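Trodham job, counter and back wall
July 2026

Marble top is dark brown with white and cream veining, plus some lighter tan patches. The patches are in the stone; wiping with Darketti neutral cleaner, diluted 1:40, made no difference to them. Left as is. Black trim along the rear edge checked by hand, no movement. Mural above it not to be wetted. Dry cloth only on the pink ground, and keep clear of the black linework.

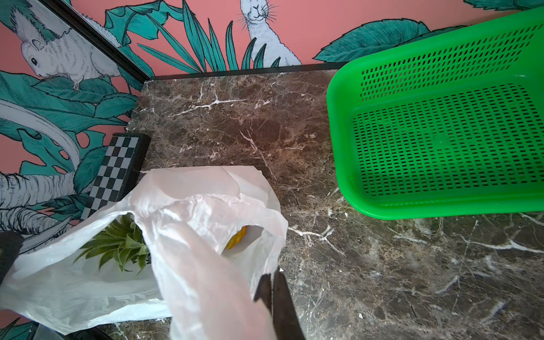

Counter at Trodham, green basket right, checkered board at rear left.

Pineapple still in its bag. It goes in the green basket, board goes back to the shelf in room 16. Nothing to lean on the painted wall after that, the elephant trunk side in particular.

To do: ask Sondale for the sealer data sheet, ref. 2601. Second coat not before September. Gough trim offcuts are in drawer 2.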